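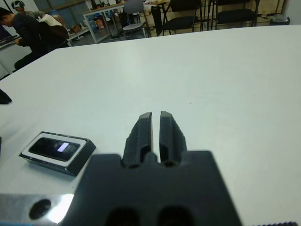
COMMUNIQUÉ DE PRESSE

Grandes tables blanches partagées : Stesten publie son relevé et ne partage pas l'enthousiasme des catalogues

Pulturbridge, le 14 août

Le bureau d'études Stesten, spécialisé dans l'aménagement des lieux de travail, rend publics les résultats de son relevé sur les grandes tables blanches communes, ces plateaux clairs et mats qui remplacent depuis quelques années les bureaux individuels. Les fabricants leur prêtent beaucoup de qualités : elles favoriseraient l'échange, apaiseraient le regard, inciteraient à ranger. Nous avons voulu savoir ce qu'il en restait une fois la table livrée, montée et occupée par des gens qui ont du travail à faire.

Le relevé porte sur 647 tables installées dans des salles ouvertes. Il est complété par 1031 questionnaires remplis par les personnes qui s'y assoient. Les visites ont commencé en novembre dernier et se sont faites sans rendez-vous précis, après accord de principe des entreprises concernées. Nous y tenions. Une salle prévenue la veille est une salle rangée, et les brochures nous en montrent déjà bien assez.

Un plateau mat, et des marques quand même

Le premier argument des vendeurs concerne la surface. Le blanc mat serait « sans entretien » ou presque, formule que nous avons relevée dans quatre documentations différentes, dont celle de la gamme Plornetti, la plus répandue dans notre échantillon. Nos observations sont moins favorables. Sur une majorité des plateaux visités, on distingue à la lumière rasante de fines éraflures, souvent regroupées là où l'on pose et reprend toujours les mêmes choses : un boîtier, un chargeur, un appareil dont les coins sont un peu vifs.

Ces marques sont légères. On ne les voit pas en entrant dans la salle, on les voit en s'asseyant. Personne ne changera une table pour cela, et nous ne le conseillons pas. Mais un plateau vendu jusqu'à 2000 euros pièce ne devrait pas être présenté comme insensible à l'usage quand l'usage consiste à y poser de petits objets à longueur de journée.

La finition mate tient en revanche l'une de ses promesses. Elle limite nettement les reflets des fenêtres, et les personnes interrogées le disent volontiers. Reste que les appareils posés dessus, eux, ont des faces brillantes. Un écran incliné renvoie la lumière du plafond quelle que soit la qualité du meuble, et le confort visuel annoncé en page de garde dépend donc aussi de ce que l'on met sur la table. Aucune des documentations consultées n'en parle.

Le petit objet noir, grand absent des brochures

Dans les catalogues, la table commune porte un ordinateur portable fermé, un carnet, parfois une plante grasse. Dans les salles, elle porte surtout du petit matériel, et ce matériel est très souvent noir. Boîtiers, modules, plaques, supports, cadres sans leur contenu, accessoires dont on ne sait plus toujours à quel appareil ils appartiennent. Sur fond blanc, on les repère de loin. C'est commode pour qui cherche quelque chose et fatigant pour tous les autres.

Nous avons demandé aux utilisateurs ce qu'ils faisaient des objets qui ne sont pas à eux. La réponse la plus fréquente est « je les pousse un peu ». La deuxième est « rien ». L'idée qu'un plateau clair et dégagé donnerait envie de ranger, reprise dans presque tous les argumentaires, ne trouve donc guère d'appui dans nos questionnaires. Il est possible que l'effet existe la première semaine. Nous n'étions pas là la première semaine.
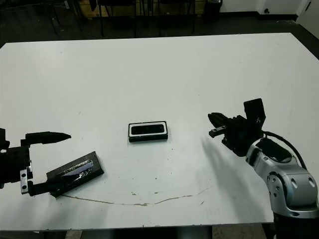

Les salles où les tables restent praticables ont un point commun plutôt banal : il y a un endroit prévu pour poser les choses ailleurs. Une étagère à portée de main, un caisson bas, une tablette contre le mur. La couleur du plateau n'y est pour rien, sa forme non plus. Nous avons vu des tables sombres et anciennes très bien tenues, et des tables neuves d'un blanc impeccable sur lesquelles il fallait déplacer trois objets pour ouvrir un dossier.

La salle autour de la table

Le relevé s'est aussi intéressé à ce qui se trouve au-delà du bord du plateau, sujet que les fabricants laissent aux aménageurs et que les aménageurs laissent aux occupants. Une grande table prend de la place. Les bureaux conservés à côté d'elle se retrouvent souvent plus près les uns des autres qu'avant, et ceux qui y travaillent tournent le dos à l'activité commune ou la subissent de profil.

Plusieurs réponses aux questionnaires évoquent cette cohabitation sans grande chaleur. Elles parlent du bruit des objets reposés sur le plateau, des passages derrière les sièges, des sacs que l'on garde contre soi faute d'un crochet. Ce dernier point paraît mineur. Il revient pourtant plus souvent que la question de l'éclairage, à laquelle les brochures consacrent des pages entières.

Nous invitons donc les entreprises à mesurer leur salle avant de mesurer la table. Un plateau qui paraît raisonnable sur un plan le paraît beaucoup moins lorsqu'il faut encore circuler, tirer une chaise et laisser quelqu'un travailler derrière.

Ce que disent les fabricants

Le projet de relevé a été transmis au fabricant Tóth, dont les tables figurent en nombre dans notre échantillon, ainsi qu'au distributeur de la gamme Plornetti. Tóth nous a répondu que ses plateaux étaient « conçus pour un usage professionnel courant » et que les traces observées relevaient d'un « vieillissement normal de la surface ». Nous en convenons. Nous aurions aimé que la documentation commerciale en convienne aussi.

Le distributeur de Plornetti nous a renvoyés vers une étude de satisfaction réalisée auprès de 1736 clients, très positive. Nous l'avons lue avec attention. Elle interroge les personnes qui ont acheté les tables, donc des directions et des services généraux, et pas celles qui y passent leurs journées. Le questionnaire comporte une question sur « la modernité perçue de l'espace » et aucune sur la place disponible pour poser ses affaires. Nous avons demandé à consulter les réponses libres et attendons toujours.

Quelques recommandations, sans garantie

Stesten ne vend pas de mobilier et n'a pas de table idéale à proposer. À l'issue du relevé, nous suggérons simplement ceci :

Garder l'ancien meuble s'il est solide et à la bonne hauteur. Le remplacement ne se justifie pas par la couleur.

Prévoir le rangement du petit matériel dans la même commande que la table, et dans le champ de vision des utilisateurs.

Demander au vendeur un échantillon du plateau et y faire glisser un boîtier à coins droits pendant quelques jours. Le chiffon doux fourni pour la démonstration n'apprend pas grand-chose.

Écrire quelque part à qui sont les appareils laissés sur la table. Une étiquette suffit - un règlement intérieur de quatre pages a été essayé dans l'une des salles visitées et servait de sous-main.

Limites du relevé

Nous appliquons à notre propre travail la prudence que nous réclamons des autres. Les entreprises visitées étaient volontaires, ce qui écarte sans doute les salles les plus mal tenues. L'âge des tables n'a pas toujours pu être établi, et l'état d'une surface ne dit rien de certain sur la manière dont elle a été traitée. Enfin, les questionnaires ont été remplis sur place, parfois sur la table elle-même, à côté de collègues qui lisaient par-dessus l'épaule.

Un second passage dans les mêmes salles est envisagé. Il permettrait de savoir si les éraflures progressent ou si elles se stabilisent, comme l'affirme Tóth sans fournir de mesures à ce jour.

À propos de Stesten

Stesten est un bureau d'études indépendant installé à Pulturbridge. Il réalise des relevés d'usage dans les bureaux, les ateliers et les salles partagées, et ne perçoit aucune rémunération des fabricants ou distributeurs cités dans ses publications. Le relevé complet, avec la grille d'observation et le texte du questionnaire, est remis gratuitement sur demande aux rédactions et aux représentants du personnel.

Contact presse : service des publications, Stesten, Pulturbridge. Les demandes de visuels sont traitées les jours ouvrés.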